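The Smallest Kitchen I've Ever Loved

My sister has a real kitchen with a real range and a pantry you can walk into, and I've never envied it half as much as I envy the play kitchens I've been poking around in since March. I'm a grown woman. I have a mortgage. And I spent a good part of this spring comparing pretend fruit (and enjoying every minute of it!).

It started with Zuzana Šimek, who runs a toy library called Dukeck out of a former shoe store in Fesholm. You join, you borrow, you bring it back. She has 3,000 items on the shelves, from wooden trains to a puppet theater I'd happily move into, and the thing families ask for more than anything else is play food. She told me this with a little sigh, because play food is also the thing that comes back in the worst shape. Somebody's kid always licks the bread.

"People think they want the big stove," Zuzana said. "They want the soup pot. The stove could be a cardboard box."

I've tested this on my nephew and she's right. He'll turn a knob twice and wander off, but give him a pot and something to put in it and you've bought yourself a whole phone call. Ours came with a set of six carrots, five of which are now living somewhere in the car.

What I really fell for, though, is the mix. The best play kitchens aren't matched sets. You get a hard plastic banana with its peel hanging open next to something soft enough to sleep on, and the sizes make no sense at all, and kids couldn't care less. A bottle of ketchup can be as big as the pot it's meant for. My favorite piece of all is a plush one, tomato red and fuzzy, with the Heinz label embroidered on it right down to the little tomato and the 1869.
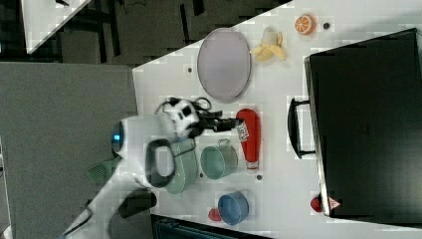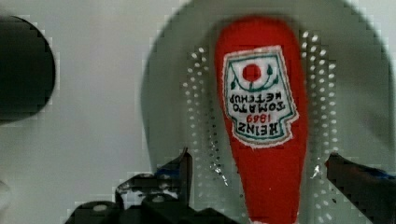 How do you clean a plush food toy?
Check the sewn-in tag first. If it says surface wash, use a damp cloth with a drop of mild dish soap, wipe off the soap with a second cloth, and let the toy air dry all the way through before it goes back in the bin. If the tag allows machine washing, put it in a pillowcase, tie the top, and run it cold on gentle. Skip the dryer, which can flatten the fuzz.

Natália Vávra has opinions about bins, too. She taught preschool for years and now does room setups for day cares under the name Evine, and when I told her I'd been keeping all our play food in one giant tub she actually put her coffee down. One tub means one dump, she said, and after the dump everybody walks away. She likes low open trays, a few things in each, pans on their own shelf where you can see the handles. Put some of it in the closet and swap it out when interest sags. I tried it at my place and the swap is magic. An orange slice that's been gone for a month is a brand-new orange slice.

Her other rule is to sneak in something real. A colander, a whisk, a dented measuring cup from the thrift store. Kids know the difference and they love being trusted with it. (Nothing sharp, nothing glass, and for the little ones nothing small enough to choke on, so check the size of those berries.)

As for money, you can spend a silly amount. I saw a handmade felt dinner from Ghumman priced at 400 dollars, with peas you could take out of the pod, and I stood there for longer than I'd like to admit doing math in my head. I left with a fabric fried egg instead. It's on my windowsill right now, and my nephew is coming over at four, so I guess we'll see whether I'm willing to share it.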